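Warari Community Learning Centre
Skills for Work Program: Progress report to the Ellwood Foundation
Reporting period: second quarter, to the end of August

1. Summary

The Centre is pleased to report that the program remains on schedule and within budget. Enrolments reached 136 by the close of the period, and 9 of the planned short courses have now been delivered in full. Two courses, bookkeeping and food handling, will carry over into the next quarter owing to the availability of trainers.

2. Enrolment and attendance

Demand was strongest for the computer basics and workplace writing courses. Attendance at evening classes fell during the winter weeks, particularly among participants travelling from Haser. In response, the Centre moved the Thursday writing class to a 10 am start, and attendance has since recovered. A waiting list of 15 people is held for the next intake of computer basics.

3. Facilities

Works under the minor fit-out allowance have continued. Repainting of the program rooms is complete, and new shelving has been ordered for the resource library. The kitchen upgrade is on hold pending a revised quote from the electrical contractor.

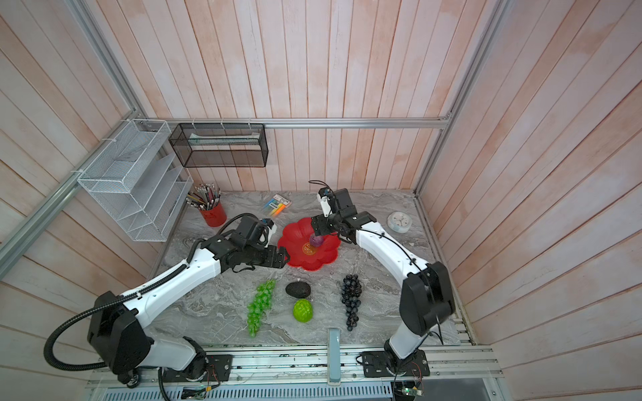
Access to the rear entrance was also reviewed. The existing ramp meets current requirements, but the handrail will need to be extended before the building can be approved for larger groups. The cost can be met from within the allowance.

4. Partnerships

The Centre signed a placement agreement with Keline Aged Care during the period. Participants who finish the introductory care course will be offered supervised placements at the Keline site, with the first group to begin next quarter. Discussions with employers in Haser are continuing.

5. Budget

Spending is in line with the approved schedule. An underspend of $670 on printing is noted, and the Centre seeks the Foundation's approval to apply this amount to travel assistance for participants.

6. Next quarter

Priorities are the two outstanding courses, the handrail works and the first placements at Keline. The participant survey will be distributed in the final week of classes, and its results will be included in the next report.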